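Joltora Operator Guide
Section 6: Small Parts Work with Two Hand-Held Grippers
Revised August 12, 2024. Section owner: Paraschiva Sandu

6.1 What this section covers

This section gives the working rules for picking, placing and sorting small parts with a pair of Joltora hand-held grippers. Small parts are beads, charms, pendants, screws, pins and anything else that can be lost in a carpet. For larger household objects, see Section 5. For soft goods, see Section 7.

The rules apply to every station at the Hodoroagă site, including stations on loan to other teams. Where a task sheet and this section disagree, follow the task sheet and tell the shift lead which rule was in conflict.

"Must" means the rule is checked at review, and a recording that breaks it is rejected. "Should" means do it unless there is a good reason to do something else, and write the reason in the session log.

6.2 Before you start

1. Read the task sheet all the way through. Check that the sheet number matches the number shown in Flodex.

2. Clear the tabletop of anything the task sheet does not list. Drinks, phones and pens must stay off the board at all times.

3. Wipe the white board with a dry cloth. If there are marks that do not come off, turn the board over or ask for another one.

4. Check that the board lies flat and does not rock when you press on a corner.

5. Set the room lights to the level given on the task sheet. Desk lamps, where used, must be the 4000 K type. Do not mix lamp types at one station.

6. Take off rings, bracelets and watches. Push long sleeves back above the wrist or fasten them.

7. Take the parts from the parts store and sign them out. Check the count against the label on the bag. If the count is wrong, return the bag and take another.

CAUTION: Small parts are a choking hazard. Do not leave them out where visitors or children on a site tour can reach them.

6.3 Placing the box

1. Put the compartment box near the center of the board, with the hinge side away from you.

2. Open the lid fully and let it rest. If the lid falls shut on its own, the hinge is worn and the box must be replaced.

3. If the task sheet calls for a lined box, press the foil into each compartment with a fingertip before the session. The foil should follow the walls but does not need to be smooth.

4. Put the parts where the task sheet shows them. Use your fingers for this, with recording off.

5. Bring both grippers in from the sides, one on the left of the box and one on the right. Rest your forearms in a position you can hold for the length of the session.

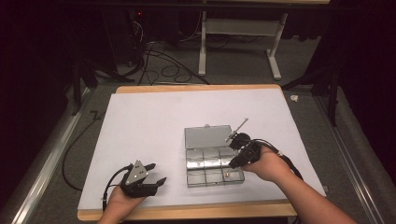 Figure 6-1. Left and right grippers at the compartment box, lid open.

Each cable must have enough slack for the hand to reach the far side of the box without a pull at the connector. Let the cable leave the back of the gripper in a loose loop. Do not wrap it around your wrist.

Cables on the floor must be kept out of the walkway behind the operator. Look down before you push your chair back.

NOTE: Left-handed operators use the same layout. Do not swap the grippers between hands. Flodex stores left and right as separate channels, and swapped channels cannot be repaired after upload.

6.4 Checking the grippers

Do this check at the start of every session and again after any drop, however small.

1. Hold the gripper over the board and open it fully. Both fingers should move freely, with no grinding or sticking.

2. Look at the rings at the finger pivots. They must sit squarely in their holes. A ring that has started to work its way out must be reported. Do not press it back in yourself.

3. Look at the contact faces of the fingertips. Replace any tip that is torn, loose or lifting at a corner.

4. Check the small screws that hold the pads, on grippers fitted with pads. Tighten by hand with the driver in the station kit. Do not use a power driver.

5. Close the gripper slowly until the fingertips meet. They should meet evenly along their length. If one side touches first, run the alignment routine in Section 4.

6. Open the gripper again and hold it still until Flodex shows both channels as ready.

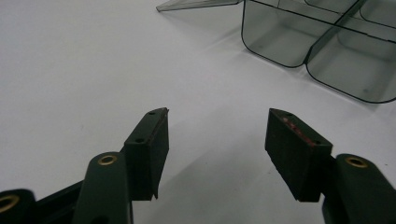
Color marks on a pad are acceptable if the surface under them is sound. Write them in the log the first time you see them so the reviewer does not report them again. Anything sticky on a pad must be cleaned off with the wipes in the station kit. Do not use solvent, hand gel or glass cleaner on pads.

Pads are replaced at 3000 grasps even if they look good. The count is kept in Flodex under Station > Wear. Always change both pads of a gripper together and reset the count when you are done. Slim fingers without pads have no fixed service life and are judged at the monthly inspection.

6.5 Picking and placing

1. Start recording and hold both grippers still until the start tone ends.

2. Move in from above or from the side at a steady pace. Slow down for the last part of the approach.

3. Line up the fingertips on either side of the part before closing. If the part is flat on the board, come down until the tips just touch the surface.

4. Close until the part is held, then stop closing. More force does not help with polished parts and often shoots them across the room.

5. Lift straight up until the part is clear of the board.

6. Move to the compartment named on the task sheet. Keep the part higher than the walls of the box the whole way.

7. Lower the part into the compartment and open the fingers. Wait for the part to come to rest before you back out.

8. Return to the start position before going for the next part.

Handle one part at a time. If two parts are touching, use one gripper to separate them first, and leave that movement in the recording.

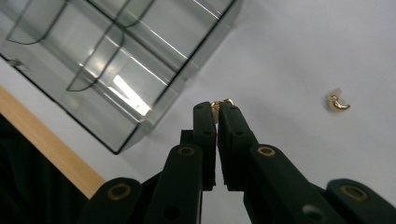

Curved and uneven parts should be held across their narrowest width. If the part turns between the fingertips but does not fall, carry on. If it falls on the board, pick it up with the same gripper and carry on. Up to two retries are allowed per part. After the second, stop the recording and mark it "incomplete."

If a part falls on the floor:

1. Stop the recording.
2. Put both grippers down on the board with the fingers open.
3. Find the part before you move your chair.
4. Wipe the part, put it back at its starting place, and begin a new recording.

WARNING: Do not test the grip on your own finger or anyone else's. The linkage has pinch points between the inner and outer arms. Keep your fingers behind the guard line on the handle whenever the gripper is live.

6.6 Breaks and limits

Take a break after every 100 recordings or when your hands feel tired, whichever comes first. Put the grippers down during the break. Operators new to small parts should work half sessions for their first week.

Stop work at once and tell the shift lead if you have numbness or pain in the thumb or wrist. Do not finish the session first.

6.7 Closing the session

1. Count the parts back into their bag and sign them in. Report any missing part on Form 259.

2. Close the lid of the box.

3. Coil each cable loosely and hang it on its own hook.

4. In Flodex, check that every recording has a result: complete, incomplete or rejected. Blank results hold up the whole batch.

5. Upload the batch and wait for the receipt number. Copy it into the session log.

Spare pads, pad screws and compartment boxes are ordered through Folen using the part list in Appendix B. The slim finger set will get its own wear limit in the October revision. Until then, send worn or bent fingers to Paraschiva Sandu with the station number written on the bag.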